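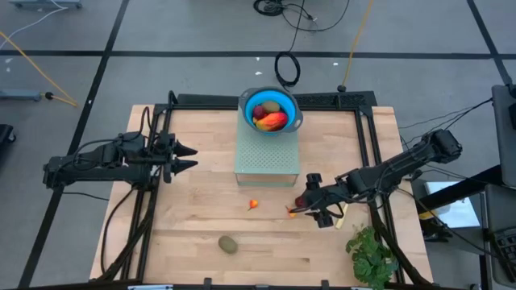 Cumen produce sorting: where we're up to, end of May

Hi all, and thanks again to everyone at Nulden for keeping this going past the first stage. I know the last report was mostly invoices, so I've tried to give you a proper catch-up on the recording work (money stuff is on the separate sheet, as usual).

The big number first: we now have 2560 usable demonstrations in the set. Another 109 were thrown out, nearly all of them from one bad afternoon when the left arm's clock drifted and we didn't spot it until the evening check. Annoying, but they're gone and the check now runs every hour.
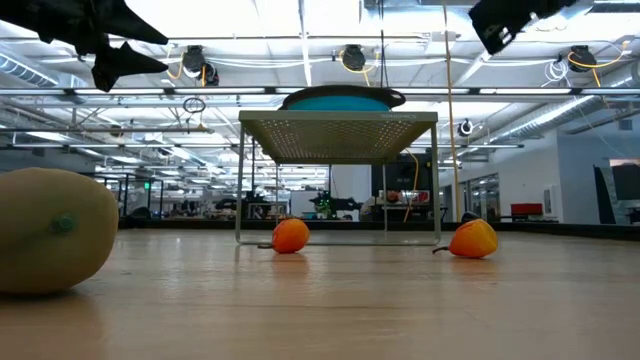

Variety has been my main worry since the Hulport visit. The first batch leaned far too hard on one kind of fruit in one kind of spot, and the model learned the spot. So we've been changing the layout every 70 recordings and mixing things that are easy to confuse. A round orange fruit on one side of a rack leg and an orange pepper on the other is a nice nasty pair, same sort of colour, completely different shape to hold, and glare on the tabletop under both! The operators grumble about those layouts, which I take as a good sign.

We also moved the bowl up onto the rack for the whole month, so every placement includes a lift. Episodes run longer that way and I've budgeted for it.

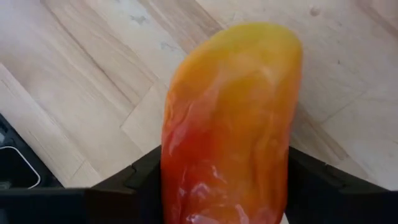 Photo: Cumen project, wrist camera

Wrist views are the part I'm happiest with. Long peppers were our worst item in April, and having the colour run from yellow down to red, with all those shiny wrinkles near the fingers, gives the model plenty to chew on. I'd like to keep this camera in every recording from now on, even though it pushes our storage up.

Still to do: 4 more produce types, labelling for the failed grasps (we're keeping those, they're useful), and the first copy of the set over to Brøndum for their training run. I'm waiting on their upload details and will chase them again in the morning.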